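### 4.2 Shared desks and how long people stay

Second round of counts ran in August at the Destdale site only. Limsakul and Rojanasak did the door logs, Puma the exit forms. We got 1,436 usable visits out of 2,282 logged. The rest had no exit time, or the card was swiped twice and we could not tell which swipe to keep.

Main result holds up. People who picked their own desk stayed longer than people who were given one, and the gap was widest before noon. Noise did not explain it. Neither did distance to the window, which suprised us given the Edance findings (see 2.3). Desk size mattered a little, mostly for visitors who came in pairs. 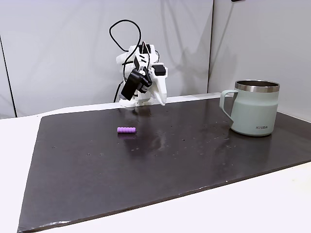 **Figure 6.** Dark-topped work surface, Destdale.

Surface color was coded dark / light / wood by two raters, Olaniyan and Paisan. They agreed on all but 81 visits. Those went to a third rater. Dark tops got slightly shorter stays, but the effect goes away once time of day is in the model, so we don't make much of it.

Drinks are harder. House rules allow them in anything with a handle or a lid, and the forms only ask "did you have a drink with you," not when or how many. Yes answers went with longer stays. Could be the drink, could be that people planning a long stay bring one. We cant separate the two with this form. Spills were not coded, only a free-text box, mostly left blank.

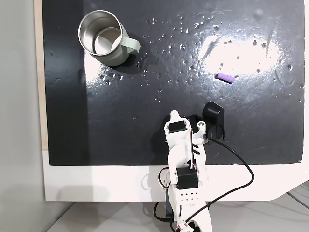
### 4.3 Limits

One site, one month. Exit forms were optional. No repeat-visitor ID, so regulars may be counted many times over. Vidance data to be added once cleaned.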